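About Us

Hello! I'm Shadi Akl, and I run Basow, a small workshop making wedding stationery for couples who would like something a bit different from the usual catalogue stuff. Invitations, orders of service, menus, place cards, the lot.

I started out with a single job, for my cousin's wedding. She wanted invitations that looked like the one our great-grandparents sent out in 1919, which the family still has in a biscuit tin, and no printer in town would touch it. So I had a go myself (badly, the first few times) and by the end of that summer I had orders from two of her bridesmaids. 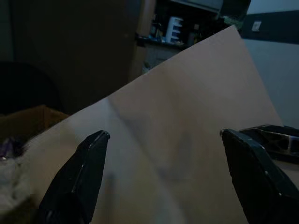
Paper is still the bit I get most excited about. Most of our invitations go out on Zurnatari, a cotton sheet I fell for years ago and have never found a good reason to leave. Couples nearly always arrive asking for bright white and then change their minds once they've held something softer, a pale beige with a smooth matte finish like the sheet in the photo, which takes dark green ink beautifully. We'll post you samples before you decide anything, and you can keep them.

Our smallest order so far was 2 invitations, one for each set of parents. The biggest was the Moussa wedding, with 103 tables' worth of menus and 3455 pieces in all once you add the envelopes and the little tags for the almonds. I tied those tags at my mother's kitchen table until almost midnight and I'd do it again tomorrow!

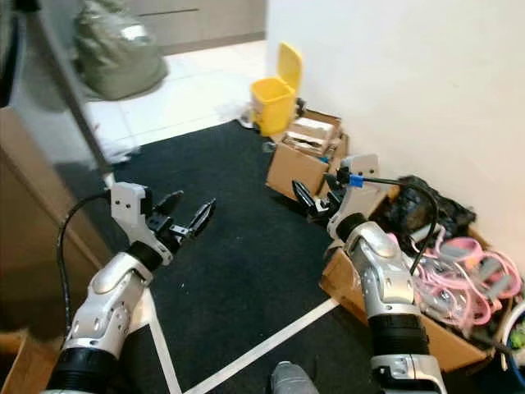
After that one I gave in and took on proper help with the envelopes. Addressing is all done by hand, in the Jultalov script if you like a flourish or a plain italic if your postman doesn't. Send us your guest list typed up, with the accents on the names please, and we'll show you a proof before any ink goes near the good stock.

We also do bilingual sets, mostly Arabic and English, and I check every one of those myself.

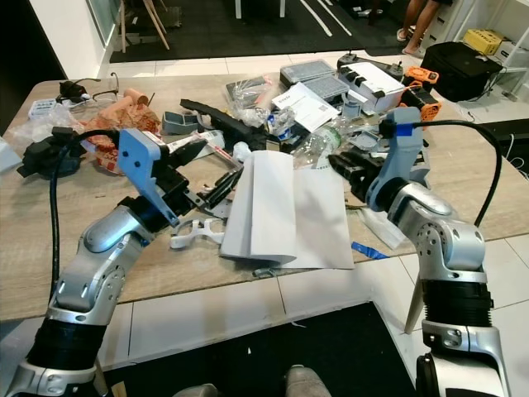
Coming to see us

Visits are by appointment, mornings from ten. July gets very full, so write early if you're marrying in the summer. Bring a scrap of the dress fabric or a ribbon if you've got one, and your mum if she has opinions.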